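Stiltitz Standing Mat, Five Months In

I put off buying a standing mat for years. I had the desk already (a hand-crank thing from a guy two streets over who was moving to Drullolthorpe and wanted it gone by the weekend), and I figured standing on a floor was something I already knew how to do. Then my heels started hurting every day by lunch and I caved and ordered the Stiltitz in April.

It came rolled up in a tube, which I did not love. The corners curled for days. I stacked cookbooks on them overnight and that mostly did the trick, but the back left corner still lifts a little if the heat's been on. If you have a toddler or a grandparent who shuffles, think about that one. I've caught my slipper on it 2 times and said a word both times.

Okay, the good part! It's comfortable. Really comfortable, way more than the cheap Rultura one I tried at my sister's place, which felt great for ten minutes and then like standing on bread. The Stiltitz is firmer and you notice it less, and I've decided I like that in a mat. I can do a whole morning on it now and only sit down because I want coffee. My heels are so much better. My lower back is about the same, so don't expect miracles there.
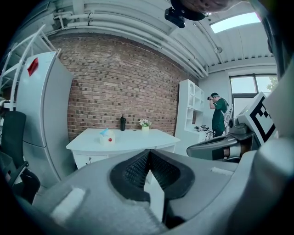 Cleaning is where I get grumpy. The surface has these tiny ridges, and every crumb in the house ends up living in them. A vacuum gets most of it, a damp cloth gets the rest, and then you wait forever for it to dry before you can stand on it in socks. I also have a dog who sheds like it's her job, so maybe your life will be easier than mine.

The smell! I almost forgot. It was pretty strong out of the tube, kind of like a new shower curtain. I hung it over the porch rail for 5 days and after that it was fine. The little card that comes with it says to air it out for a few hours. Ha.

I did email the company about the curling corner and got a very nice reply from Tâm Thái, who told me to flip the mat upside down on a warm floor for an afternoon. It helped some! They also offered to swap it, but I'd have had to get it back in the tube and I wasn't up for that fight.

One more thing, the size. I got the medium and I wish I'd gone bigger, because I wander when I'm on the phone and keep stepping off the edge. My friend has the Vi, which is wider and has a raised bump in the middle for stretching your feet, and I'm a bit jealous of the bump.

Would I buy it again? Yeah, in the large, and on sale. Mine was 20 bucks off with the newsletter code, so check for that first. Four stars, and I'll come back and change it if that corner ever lies down.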